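22 Aug 2023
Bench notes, Rindon trial kit

Second sitting with the kit from Rindon, and a much happier one than the first. For anyone picking up this notebook cold, we have the thing on approval while we make up our minds whether to buy it for the computer teardown and rebuild work. What they sell is a package: fixture plates, a set of finger blanks, a wrist camera, and a year of their Moludska software, which is the piece that ties the camera to the arm program. The quote came to 3,227 for the lot, or 554 for the plates and fingers alone if we decide we can live without the software. I keep going back and forth on that, as you will see.

Setup was slow the first time around and I blame myself for most of it. I had the tool offset typed in from our old Coman gripper and spent a good part of an afternoon wondering why every approach landed short. Today I started from a clean installation file, taught the home position over again, and saved it under a name somebody other than me might recognize. If you are reading this later and thinking of copying my March program to save time, please don't! It still has the old offset buried in a subroutine.

I kept the speed down at 250 mm/s for all of the free moves and slower again near the plate. It does make for a long, sleepy cycle, but I would much sooner wait than bend a finger that we have to send back in the same box it came in.

Wrist camera views, with the gray fixture plate against the ribbed aluminum in both:

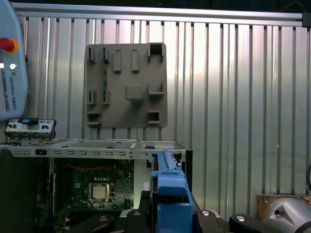
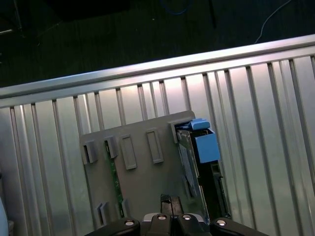 Can the plates be bought without the Moludska license?

The plates and fingers are sold on their own for 554, and they bolt up the same way, but the camera calibration screens belong to the software and you would have to write that part yourselves.

I put that down here so I stop asking them the same thing on the phone. They have been very patient with me - more patient than the folks at Soltden, who still owe us an answer on their own bid.

Calibration itself I rather enjoyed. You walk the arm through 8 poses and the software takes care of the arithmetic, then gives you a residual at the end that you either accept or throw out. I threw out the first one, which was my own fault for leaning on the table, and kept the second. The manual could stand some work. It has you save before you confirm, and if you do it in that order the values go back to the defaults without a word. I have penciled the right order on the inside cover.

Still to do: try the narrower finger blanks, ask about spare pads, and find out whether the year of software starts on delivery or on activation. Also print the calibration sheet and tape it in here. My own leaning tonight is toward the full package, but I want another long run before I put that in writing to anybody.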